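Week 6 handout: When the grasp closes on nothing

Robot Manipulation Lab, notes by Diễm Diệp

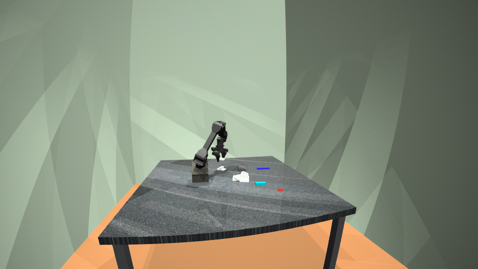 Fig. 6.1. The Cemmont tabletop world in simulation, gripper above the table between the small white piece and the gray tile.

This is my favorite week of the course, and it's the one where everything breaks! Last week you got your pick routine running on a single block. This week we look at a failure that cost our group most of an April, and I'd like you to come away able to find the same kind of bug in a fraction of the time.

1. What happened

Our job was a sorting routine for mixed small items: hard blocks and bars, plus crumpled white cloth. The planner picks a target, moves the hand over it, lowers, closes, lifts, and then reports success or failure. We ran it in simulation overnight, 600 attempts, and the log in the morning said every single one had succeeded. We were delighted for as long as it took to drink a coffee.

Then Brunard (our name for the checking script, which replays the log and looks up where each object ended up) reported 133 attempts in which the target had never left the table. The hand had gone down, closed, come up again and written "success" with nothing in it.

2. Why the log said success

The success test in the first version was one line long. It compared the finger position at the end of the close command with the commanded position, and if the fingers had stopped moving, the test passed. Have a think about that before reading on.

Fingers stop moving when they meet an object. They also stop moving when they meet each other. The test could not tell the two apart, and with several jointed fingers there are a lot of ways for them to meet each other.

So the reporting was broken. But what was making the grasps fail in the first place? That turned out to be a separate fault, and the false successes had been hiding it.

3. The second fault

Sort the 133 misses by target and a pattern jumps out: nearly all are cloth or thin flat pieces. Look again at Fig. 6.1 and compare the gray tile with the cyan block. The block gives the fingers a side to press on. The tile is low to the table and only slightly darker than the granite pattern around it, so it is awkward to grip and awkward to spot.

The planner took its grasp height from the center of the object's bounding box. For a block, fine. For a crumpled cloth, the box is drawn around the highest fold, and much of the box is air. The fingers closed in the air above the part they needed. For the tile, the height came out so low that the table clearance rule kicked in and raised the hand again, past the top of the tile. The rule was doing its job, but it raised the hand silently. No warning, no line in the log.

Two small faults, then, each covering for the other. I love this example because neither one looks alarming when you read the code.

4. Why this is a safety matter

In simulation a false success costs you a night. On hardware, the arm carries on as if it were holding something. It moves to the bin, opens, comes back, and the item it left behind is now an obstacle that the planner believes is gone. On our Jolari arm the next move went straight through the spot where a "removed" block was still sitting, and the fingers were pushed sideways into the table. We stopped it by hand. One finger joint had to be replaced.

Please remember that a world model which is wrong about what is on the table is a collision waiting for a path. Keep the stop button within reach for every hardware run, including the dull ones.

5. What we changed

The success test now needs two things to agree: the fingers stopped short of the fully closed position, and the object rose with the hand during a short test lift. If they disagree, the attempt is marked "unknown" and the arm pauses.

The clearance rule writes to the log every time it changes a height.

Cloth gets its own grasp height, taken from the surface under the fingers – the Vũ method from the week 4 reading.

After a miss, the target goes back on the list of obstacles before anything else moves.

We then reran the routine for 1,000 attempts. There were still misses, plenty of them on the tile, but the log and Brunard agreed on all of them. That made me happier than the perfect score had!

6. Lab work

Start from the unfixed version in the course folder. Run 60 attempts and keep the log.

a. Write your own checker. It may read object positions but must not read the planner's success flag.

b. Find one false success and plot hand height against time for that attempt. Mark the moment the clearance rule acts.

c. Fix the success test only, leave the grasp height alone, and run again. Describe how the log changes and how the object positions change.

d. Suggest a test for thin objects that does not rely on a lift. There are several decent answers, and I'm hoping for one I haven't seen.

Hand in the checker, the plot and up to a page of writing. Pairs are fine. Bring your strangest failed grasp to the next session and we'll go through them together at the start.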